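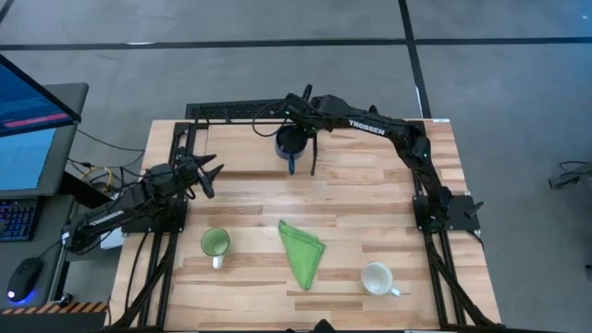
A reader asked after the July page whether a fair comparison of controllers is possible on mugs at all, as the handle does half the work and hides a poor approach. The objection is partly accepted. Handles were left free in orientation for the first half of the trials, and the folded cloth was added to the object set so that every run includes something with no rigid edge to find.

Edo bench: Chu and Kalline controllers on two arms

The gallery covers the controller comparison on the Edo bench at Bornine. Arms, fingers and cameras stayed the same throughout. Only the controller was changed, with the Chu on the first block of 100 attempts and the Kalline on the second, 200 in all. Both ran the same task list from the same start poses, with the gripper force limit left at its default.

Mugs and cloth
Dark blue mug at the rear, green and white mugs nearer the front, green cloth between. The right gripper is over the blue mug and the left is open, clear of all the objects. Finger placement beside a mug wall is where the two controllers differ most. The Chu settles late and tends to overshoot by up to 5 mm on a long reach. The Kalline takes a slower final approach and needed fewer corrections, at the cost of a longer cycle.

Arm-to-arm clearance was set conservatively for both. With the left arm folded low and the right one reaching across the back of the table there is plenty of room, but the Chu still reported a clearance stop on some 2 per cent of moves. These were logged as faults and not repeated.

Towel and tall mug
Lime-green towel, loosely rolled, with the open end towards the front of the table. A tall mug and a wide pot with a dark blue upper body stand behind it, and one wrist hangs directly above the mug. The raised corner of a roll like this is the preferred grasp point – there is a small gap under the fold for a finger to enter. Textured cloth gave both controllers less trouble than smooth cloth. Reflections on the tabletop were a greater nuisance, and the overhead lights were left on for both blocks to keep the conditions equal.

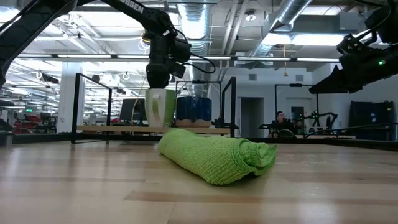 Settings and notes
Control rate: same for both controllers.
Start pose: reloaded before each attempt.
Object positions: varied by hand between attempts, from a printed list.
Failed grasps: object replaced at its listed position, next attempt started.
Outstanding: repeat of the cloth runs on the Kalline with the final approach speed raised to match the Chu.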